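Old Burell Hall on the corner - sold again, now a gym?

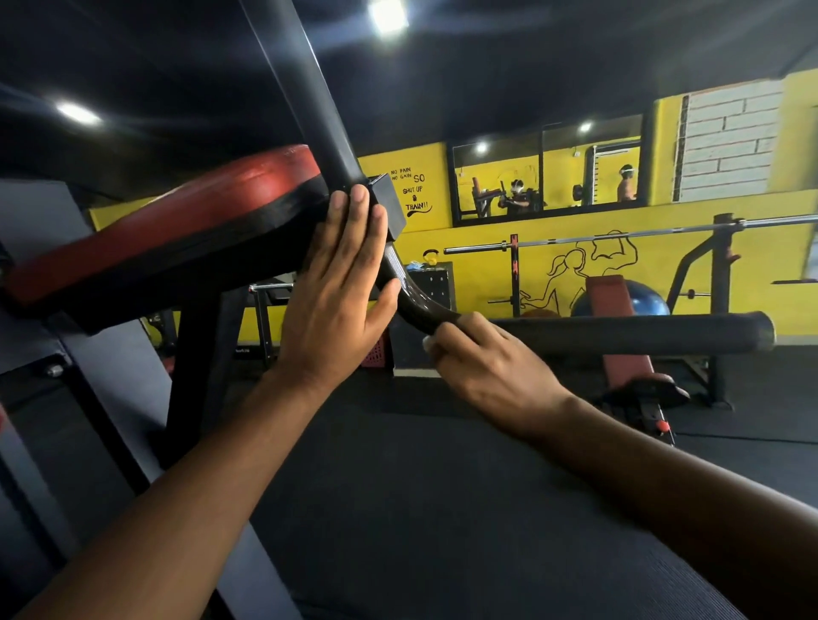 Red and black padding, black post and handle

brickbat_40
So the old Burell Hall has changed hands for the third time. Perico bought it to turn into a brewpub, sat on it, and now the sign in the window says Nurska Fitness, opening July. I'll believe it when I see someone sweating in there.

tramstop
Asking price was 733 thousand last I looked. No idea what they settled on. Anyone?

lowgear
My cousin does fit-outs and reckons the lease is signed. Nurska is renting, Perico still owns it. So it hasn't been sold at all.

brickbat_40
The agent's board said SOLD in letters a foot high.

lowgear
Boards say all sorts of things.

verandah_post
I'd be happy with a gym. Better than pigeons. The place has been dark for years and the bakery next door gets no foot traffic after lunch.

tramstop
A gym needs 300 members to cover rent on a building that size, and we've already got two within walking distance. Where are they coming from? And where do they park? Akgül's lot has 40 spaces and he tows.

verandah_post
People could walk to the gym. Radical idea.

tramstop
They won't though.

quoin
The bit that bothers me is the heritage listing. You can't bolt heavy gear into that floor without a permit, and I checked the council register this morning - nothing lodged. Same thing sank the brewpub. They spent months on colour schemes and then found out about the floor.

lowgear
Ground floor is a slab. It's only upstairs that's timber.

quoin
Have you been in there? Half the ground floor is timber too, the stage end.

lowgear
Fair enough, I've only seen the front.

brickbat_40
400 bucks says it's back on the market by Christmas.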